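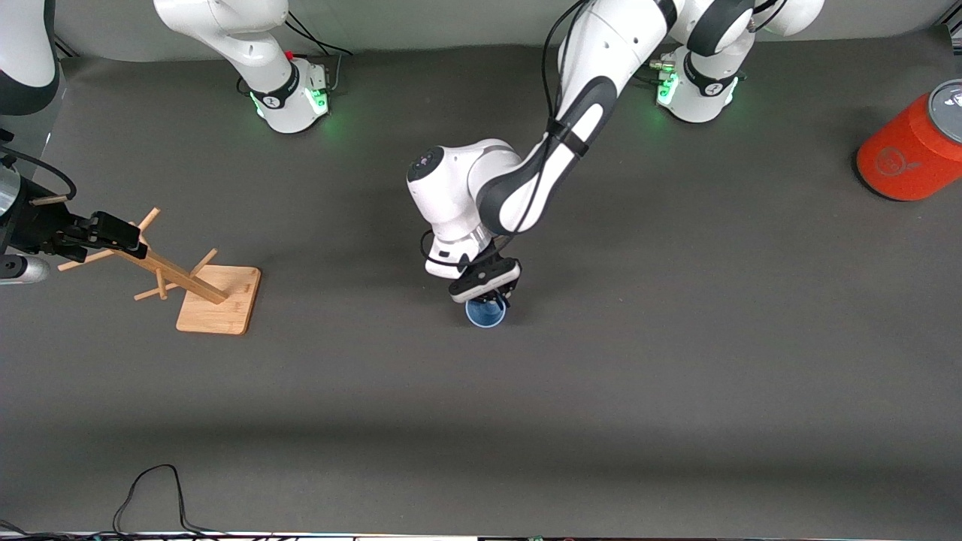 Two-arm cell during a cup and mug tree task, one gripper holding the cup just above the table.

Setting out a shared two-arm table: working rules

These rules apply to all Rudeck tabletop cells and replace the October issue. They cover layout, cables and the checks made before a run.

1. Clear the table. Leave only the objects named in the task sheet. Park anything else outside the reach of both arms.

2. Place the mug tree so that each peg can be approached without one arm crossing over the other. Mark the base position with tape.

3. Keep 168 mm between the two grippers at all times. Set this as a hard limit in the Clundico controller — a software warning alone is not enough.

4. Strap cables to the upper links and leave slack at the wrist. Move both arms through their full range by hand-guiding, and check that no loop tightens or catches. Loose cable on the tabletop must be routed to the edge before the run.

5. Set grip force on a spare cup first. Start at 8 N and raise it in small steps until the cup no longer slips.

6. Test the stop button on each arm separately, then with both arms moving at low speed. Log the result under form 2202.

7. Stay outside the marked floor line while the drives are on. Base lights show status only and do not count as proof that an arm is safe to touch.

Repeat steps 4 and 6 after any change of gripper.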